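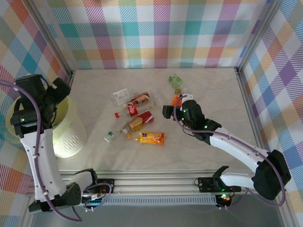

A purple cable, a snag, and what we changed on the sorting table

Many of you wrote in after the last newsletter to ask how the trash sorting project was getting along, and I'm sorry it has taken me so long to answer. The short version is that it was going very nicely until it wasn't, and that we lost the better part of two weeks to a piece of cable. The long version follows, so pour yourself something.

For those who joined the list recently, Wulevent is our two-arm sorting bench. The pair of arms share one rail along the front of the table, and their job is to pick up the kind of litter you'd find after any office lunch (cola bottles, water bottles, juice cartons, juice pouches, stray wrappers) and get it into the bin at the left. Each arm has a purple cable that follows it down from the gripper. We chose purple so that it would be easy to see against the white of the arms, and I was quite proud of that at the time.

The trouble came on the left arm, the one that works over the bin. That cable needs some slack, or the wrist can't turn all the way, and so it hangs in a curve down by the base. We had been adding slack a little at a time over the spring, always for a good reason and always just a bit more. On run 3694 the arm folded back toward its base after a drop, the loop slid under the end of the rail, and when the arm swung up again the cable went tight. The arm did what it had been told to do and kept pulling. The connector at the gripper came halfway out, the fingers lost their signal while they were closed on a bottle, and the bottle and the bin both went over onto the floor.

No one was hurt, I'm very glad to say, and the arm itself came through fine. What bothered us was how long it kept going. The force limit was set high, left over from some heavier lifting tests in December, and we had never turned it back down. So the arm pulled against its own cable for 4 seconds before the software gave up and stopped it. Four seconds doesn't sound like much until you are standing there listening to it! One of us hit the stop button at very nearly the same moment, and we still argue over which of the two got there first.

We also learned something about the little green lights on the grippers. We had all fallen into the habit of reading green as "everything is fine," and on that run the left one stayed green the whole time. When we went back to the wiring notes, we found that the light only tells you the gripper has power. It says nothing at all about whether the signal is getting through, and I think every one of us had known that once and forgotten it.

So, the changes. The force limit is back down where it belongs, and checking it is now the first line on the start-up sheet. The software stops the arm as soon as it loses touch with a gripper, and it stops the other arm too, which it did not do before. Whoever starts a session moves the left arm through its full reach by hand, with the motors off, and watches the cable the whole way. We do this again after every 30 runs, and yes, it is tedious, and yes, we have all been caught trying to skip it.

The loop itself is still with us. Our friends at Somboon are making up a spring-loaded cable holder that should take in the slack as the arm folds, and Gastden has kindly offered to lend us a connector that locks. Until those are fitted we are running the left arm at reduced speed, so if you come by for a visit, please don't be disappointed that it takes its time over a juice pouch.

If you run a similar setup and have found a good way of dressing a cable around a wrist joint, do write back. We read everything, and the Cuker office still has a drawer of stickers to send out to anyone who helps.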